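*Handout for the November session. Bring your own notes on sim-to-real, because I'm going to lean on them.*

So, last time we stopped right when Gøran asked the good question: if the policy has three views to look at, how do we know which one it's using? I promised I'd write this up properly instead of waving my hands at the board again.

## What the method does

It's called view dropout, and it's about as simple as it sounds. During training you take one camera view at random and replace it with a blank image. The policy still has to produce the same action. Do that often enough and it can't get lazy and hang everything on a single view (which it will, believe me, given half a chance!).

You need to pick a dropout rate. We used 30 percent for the main runs. Zofia Walczak tried going higher on the Skeltdale houses and the policy got timid. It would drive up to a door and just sort of hover. I don't have a great explanation for that, and neither does she, so if you want a project topic, there you go.

## The setup

Everything is in simulation, in the Hurnier environment, with a two-armed mobile robot. One view comes from up on the body and looks out over both arms. The other two look past a gripper, one per wrist. We had 800 training episodes, all house navigation with doors in the way, and held back 400 for testing. The textures are plain on purpose. Prutex can do fancier rendering but it made training crawl, and we wanted to be able to rerun things overnight.

## The part people get wrong

People compare the full policy against the one with dropout, see the success rates come out close, and decide dropout did nothing. But look at what happens when you blank a view at *test* time. The plain policy falls apart when it loses the body view. The dropout one loses a little and keeps going. That gap is the whole result, so please put it in your lab write-up and don't bury it in a footnote.

The other thing: wrist views are weird. They tilt with the arm, so walls and floors come in at all kinds of angles, and a lot of the time there's hardly anything in them to tell you where in the house you are. When I first went through the data I kept thinking I'd loaded the wrong files. Before class, try to work out the layout from a wrist view alone and write down how sure you are. 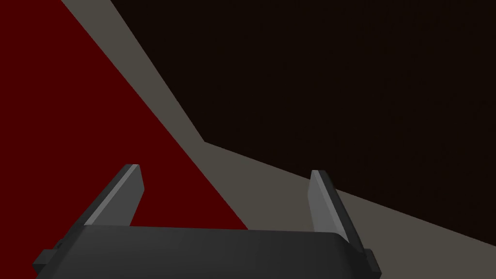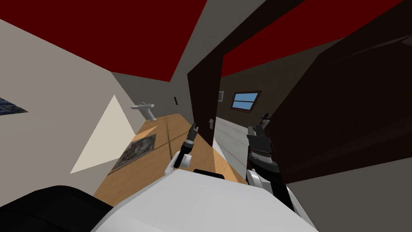
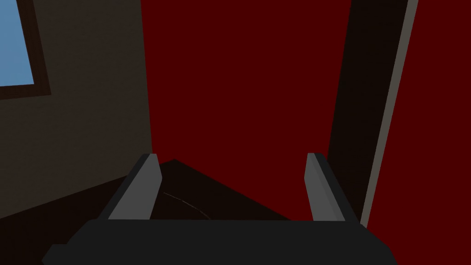 *Reading time: 3 minutes*

The second one is the body view, and you can get a lot out of it: the sink over by the far wall, the door with its handle, the window in the next room. Now go back to the first and try to say which way is up. I can't do it with any confidence. The third gives you a bit of window in the corner, and that's a surprisingly big help.

## For the lab

Use the small config, batch size 8, or you'll be there until midnight. Train one policy with dropout and one without, then test each with all views on and again with each view blanked in turn. Keep the seed the same across the pair. If your body-view numbers look too good, check that the blanking is switched on in the test script too, since it's a separate flag and I've been caught by it twice.

Strömberg's chapter on sensor redundancy is the background reading. Skip the proofs on the first pass. Questions to me or Zofia, and we're both usually in the lab after lunch.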